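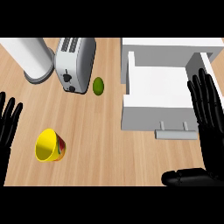
*2 min read · last updated September 28, 2024*

Section 5: Setting up the tabletop workcell in the simulator

Follow these steps after installing the Plometti control package and before connecting the real hands. The view from the head camera should show both black hands, the drawer unit and the loose objects on the wooden top.

1. Start the simulator and load the **Latthorpe** table layout.
2. Set the arms to *Idle*. Both hands should come to rest open, one at each side of the table.
3. Check the drawer. For the put-away task it starts open and empty, with the handle facing the robot.
4. Check the loose objects. In this layout the yellow cup starts on its side, and the toaster and green fruit stand further back.
5. Set the random seed to 2167 and press *Reset*. Write down the seed if you change it.
6. Open the Koutsoukos bridge on port 441 and wait for the status line to read *Linked*.
7. Move each finger in turn from the joint panel, starting with the left thumb.
8. Run the drawer test 13 times at low speed and save the log.

**Note:** Black bars at the top and bottom of the view are normal with the wide camera setting. Leave the image size alone, or saved recordings will not load.

**Caution:** Do not start a task with the right hand inside the drawer. Raise the arm clear first – the planner does not check for contact on its first move.

If a finger shakes at rest, lower its gain one step in Flamgate and repeat step 7. If it still shakes, reload the hand file and start again from step 2.

Joint limits for the real hands are set in Section 6.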